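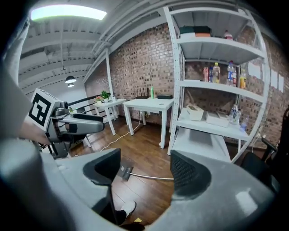 Home | Products | Support | Manuals | Contact

Section 4. Installing the Vernen Under-Desk Cable Tray

4.1 Before you start

The Vernen tray mounts to the underside of a desktop and holds one power strip, one adapter shelf, and the cables that run to them. It is supplied in two lengths, 576 mm and 816 mm. The length is stamped on the rear lip of the tray, next to the part code. Brackets and screws are the same for both.

Check the desktop thickness. The supplied screws are 16 mm long and are intended for tops of 20 mm or more. For a thinner top, order the short screw pack (Grosovar 830). Do not use the supplied screws with washers stacked under the head to make up the difference. The head will not seat in the bracket and the tray cannot slide home.

CAUTION: Do not mount the tray to glass, stone, or hollow-core tops.

CAUTION: Disconnect all equipment from the wall outlet before you begin. Do not work on the tray with a live power strip in it.

Tools required: pencil, tape measure, drill with a 2.5 mm bit, No. 2 Phillips screwdriver. A strip of tape wrapped around the bit at 12 mm serves as a depth stop.

4.2 Marking the bracket positions

1. Clear the desktop and, with a second person, turn the desk onto its front edge. If the desk cannot be turned, work from below and wear eye protection.

2. Measure in from the rear edge of the top and mark a line at 90 mm. Desks with a rear crossbar need a clearance of at least 40 mm between the crossbar and this line.

3. Find the center of the line. Place the paper template on it with the arrow pointing toward the rear edge.

4. Mark the four bracket holes. On the 816 mm tray, mark the two center holes as well.

5. Check that no hole falls over a drawer runner, leg bolt, or the control box of a height-adjustable frame. The template can be moved sideways by up to 100 mm. It must stay parallel to the rear edge.

4.3 Fitting the brackets

1. Drill each hole to a depth of 12 mm.

2. Hold the bracket with the open side of the slot facing left and start both screws by hand.

3. Tighten until the bracket no longer moves. In particleboard, stop there. Over-tightened screws strip the hole, and a stripped hole must be filled and left to cure before it is drilled again.

4. Repeat for the remaining brackets.

5. Hang the tray on the brackets and slide it to the left until the latch clicks. Pull down on both ends. If one end drops, the latch has not engaged and the tray must be taken off and hung again.

NOTE: Brackets supplied before April have a round slot instead of a keyed one. They fit the current tray but have no latch. Use the locking screw from bag C.

4.4 Loading the tray

1. Place the power strip at the end of the tray closest to the wall outlet, sockets facing up.

2. Secure it with the two hook-and-loop straps. Do not use cable ties on the body of the strip.

3. Set adapters on the Lurnus shelf with a gap of at least 10 mm between them. Do not stack adapters.

4. Route power cables along the rear channel and data cables along the front channel. Where the two must cross, cross them at a right angle.

5. On height-adjustable desks, raise the desk to its full height before cutting any tie or closing any clip. Leave enough slack that no cable is under tension in this position.

6. Lead the main cord down one leg of the desk using the adhesive clips. The cord must not cross a walkway or run under a chair mat.

The maximum load is 6 kg for the short tray and 8 kg for the long tray, including the power strip.

4.5 Removing the tray

Unplug the main cord. Empty the tray, press the latch up with a screwdriver, and slide the tray to the right. The brackets can remain in place.

4.6 Spare parts

Bracket, keyed: 1,602
Short screw pack: Grosovar 830
Adapter shelf: Lurnus
Adhesive clips, bag of 10: Sqalli

Quote the part code from the rear lip when ordering.

Text: Sharon Chege. Technical check: Ita Cullinane. Revised 11 December 2022.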